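The Toy Shelf, Sorted

By Rania Qudah
3 August 2023
376 shares | 129 comments

The shop on Fisgate that Kai-wen Au runs with her sister sells secondhand toys, and most of what comes through the door is soft. Board games arrive too, and wooden trains, and a great many plastic kitchens, but the soft toys outnumber everything else. They come in trash bags, suitcases, pillowcases and diaper boxes. Some have been loved flat. Others still have the loop of plastic thread in one ear where the tag used to be.

Au opened the shop in March of last year, in a unit that had been a shoe repair place. The counter is the old one, with a groove worn in it, and behind the counter is the back room, where the sorting gets done. On the morning I visited she was standing at the table with a pair of nail scissors, taking a ribbon off a rabbit.

"Ribbons go," she said. "They come loose, and a baby puts them in its mouth."

Soft toys are hard to deal with secondhand. A charity store will often turn them down, and some of the larger ones have stopped taking them altogether. They hold dust. They take up room. A shelf of them looks cheerful for a day and then starts to look like a heap. Families feel this at home too. I spoke to parents in Istcombe and in Helness for this piece, and all of them had the same pile, in a corner or a closet or on top of a wardrobe, and none of them had decided to have it. It had come in one birthday at a time.

Au's way of sorting starts with a squeeze. She presses the toy in the middle and then at the ends of the limbs. A good filling springs back. An old one stays dented or feels like gravel, which usually means crumbled foam, and crumbled foam can't be fixed without opening the toy up. She does open them up now and then, if the toy is a nice one. The old filling goes in the trash and the skin goes in the wash by itself.

Next she looks at the eyes. She pinches each one and tries to turn it. Plastic eyes with a washer on the inside will hold, but glued ones may not. Sewn eyes are the safest, and toys with sewn eyes go straight into the basket marked for babies. After the eyes come the seams, mostly the ones under the arms and around the neck, where children carry things.

Then she smells it. She apologized for this part and did it anyway. Smoke doesn't come out, in her experience, and neither does a strong perfume. Damp sometimes does, if the toy is dried in the sun for a few days and turned over.

Washing is simpler than people expect. She puts each toy in a zippered mesh bag and runs it cold on the gentle cycle with half the usual detergent. Anything with a battery box is wiped by hand with a cloth and a little dish soap. She doesn't use the dryer for long-haired plush, which can go frizzy at the tips and stay that way. Those toys go on a rack by the back window and get brushed with a dog brush once the surface is dry. The middle takes much longer. A large bear can need 3 days, and if it is bagged up too early it will smell worse than when it came in.

What she can't sell she tries to pass on. An animal shelter in Helness takes worn toys for its dogs as long as the eyes have been cut off, and a sewing class takes the skins. Very little is left after that.

The shelves are the other half of the work, and it was the shelves I had come to ask about, having a pile of my own. My daughter is 7 and will not part with anything that has a face. We have tried a hammock in the corner of the ceiling. It sagged, and she couldn't reach it. We have tried a lidded chest, and everything in the chest was forgotten by the end of the month, then greeted with great excitement when somebody went in looking for a sweater.

Au doesn't like chests or deep bins. Children dig in them, and whatever they want is at the bottom, so the whole lot comes out on the floor. She prefers open shelving and shallow containers, low enough for a child to see into while standing up. In the shop she uses black wire racks bought from a firm called Peng, which closed its bakery supply business and was selling off the fittings. They had held bread. She scrubbed them with a wire brush and painted two that had rusted.

She sorts the shelves by kind, loosely. Food goes with food. There is a steady market for soft fruit and vegetables, she told me, from parents who have bought a play kitchen and found that the plastic food hurts to step on. Sea animals do well in summer. Bears are slow all year, and she keeps the good ones back for December.

At home, her advice is to sort by use. Toys for the bed stay on the bed, and she suggests letting the child choose those and setting the limit by the width of the pillow. Toys for games go with the game, so that a soft carrot lives with the pots and pans and isn't sent back to the animals every evening. Everything else shares one shelf. When the shelf is full, a few are put away in a bag with handles and hung on a hook, and swapped over when they're asked for.

The bag with handles was the suggestion I took most seriously. A cardboard box goes in the attic and stays there. A bag can be carried to the car, to a grandparent's house or to a shop like Au's without any repacking, and it can hang behind a door in the meantime. She told me to use whatever I had and not to buy anything new until I had lived with the arrangement for a season.

I went home and tried it. It took an afternoon, most of which went on negotiation. The bed toys were settled quickly. The kitchen food was harder, as several pieces had acquired names and a family history, and it was put to me that a vegetable with a name was no longer a vegetable. We agreed that named vegetables could sleep on the bed but had to work in the kitchen during the day. The sea animals were held over for a second meeting.

Midway through, it looked a good deal worse than when we began. Au had warned me about that. She says most people stop at this stage, push everything back where it was and call it done, and that the thing to do is get the cardboard out of the room first, flattened or not, and then see what is left.

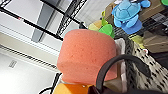
Kai-wen Au, when I called her that evening, said that I was going too fast, and that a child who is asked to decide on every toy in one afternoon will end up keeping all of them. She would have done the play food and stopped there. The animals could wait a week. She also thought I should leave the bags where my daughter could open them, at least at first, so that putting a toy away didn't feel like losing it.

We did it her way after that. The kitchen food has its own place now and mostly goes back to it. The bed has a row along the wall side, in an order I am not allowed to change. One bag hangs on the bedroom door and has been opened twice, once for a seal and once for a cushion that I had taken for a toy and that was apparently a cloud.

A second bag went to Fisgate. My daughter packed it herself and came along to hand it over. She watched while each one was squeezed and had its eyes pinched, and asked whether the smelling part hurt them. Au said it didn't. Two were turned down for their seams and came home with us again, and I have a needle threaded and waiting on the kitchen windowsill.

The shop takes donations in the mornings and asks that bags be kept small enough to lift with one hand.

129 comments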